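4.2 Hand-held trials: Fivuren pads against the stock pads

We ran both pad sets on the same cabinet, one drawer task and one pick task, before moving anything to the arm. The Bolance hand-held unit was used throughout, wrist camera fixed, same lens. 39 trials per pad set, minus 2 thrown out for tracking loss (both stock pads, both drawer). Operators were told to go at their own pace.

Drawer first. A round knob is a poor target for flat pads, so this was where we expected the wedge shape to matter. Approach is straight on, close, pull. Slip scored by hand from the video, following Urbonaitė. 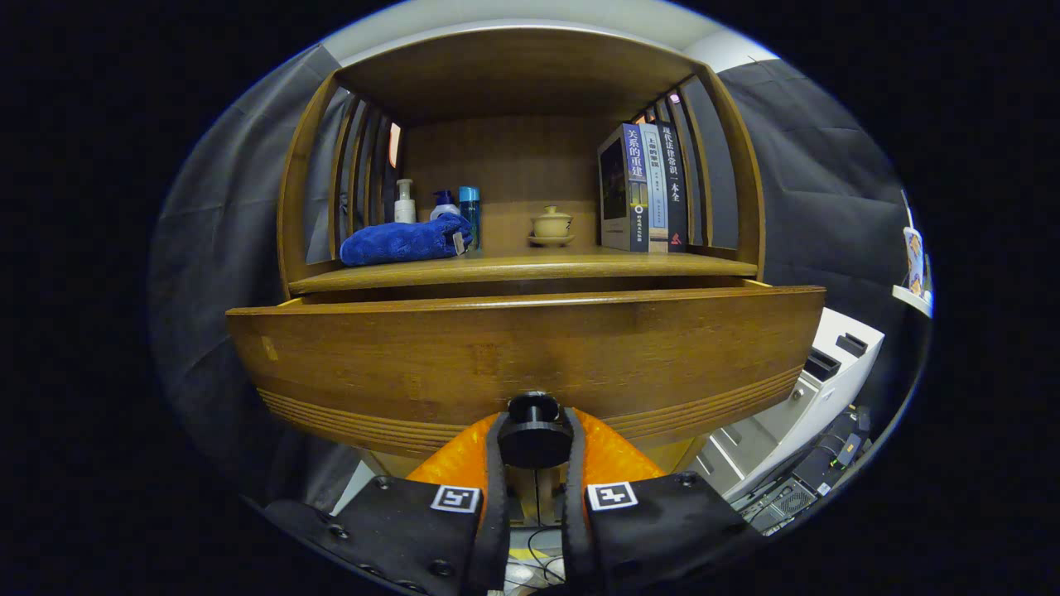 Figure 4a. Drawer task, fingers closed on the knob.

Stock pads tended to ride up onto the front of the knob when the operator came in high. Fivuren pads less so, they seat behind the wider part and stay there. Pull force not logged, the load cell was out for repair until May. Lighting was left alone between trials. Marker tracking held up well enough with the fingers near closed, though the left tag was lost more often then the right and we have no good explanation for it.

Pick task next. Upright tube in the lower cubby, cap down, crimped end up. Tube position shifted by hand between trials, by around 5 cm either way. Operators had to centre the fingers before closing, which is harder than it sounds with this much lens distortion: the side panels bow and people steer off them instead of the tube.

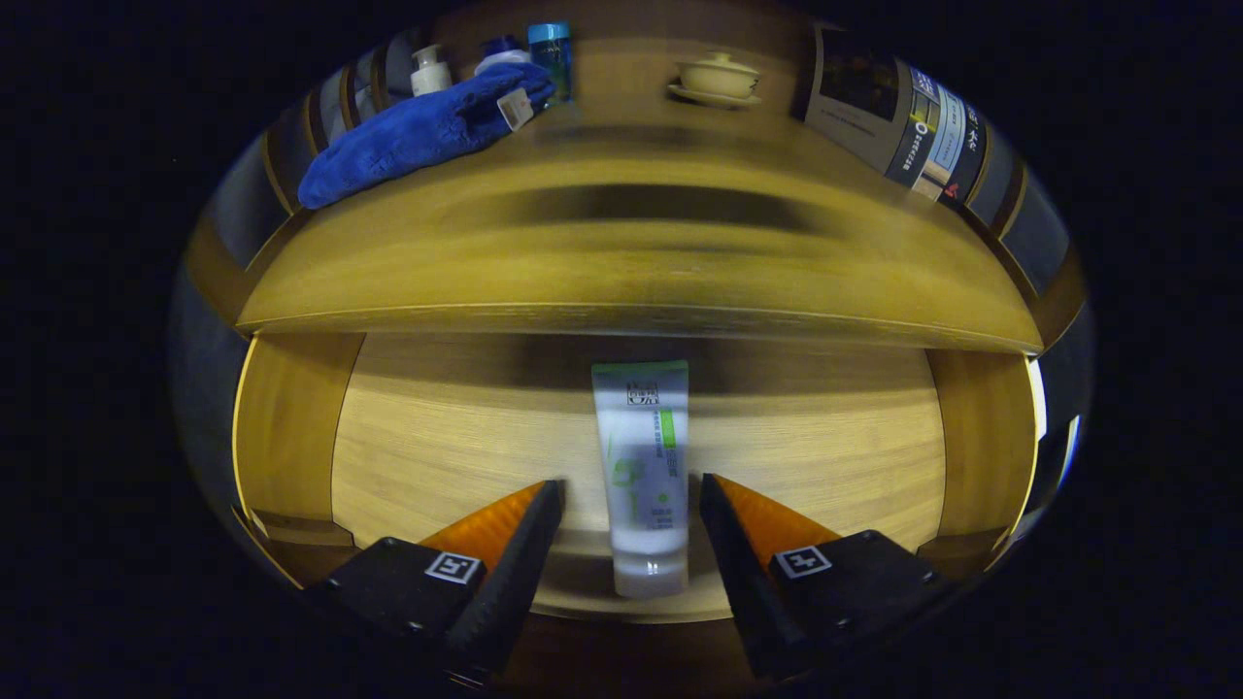 Figure 4b. Pick task, fingers open on either side of the tube.

Main failure with both pad sets was a knock during approach, tube tips, trial over. Pads can't fix that. Once closed, the Fivuren set held the tube with less squeeze, judging by finger opening read from the tags. The Stostalari controller replays these openings directly so the diference carries over to the arm, see 4.3. Blurred frames were kept in the replay set and only dropped where both tags failed.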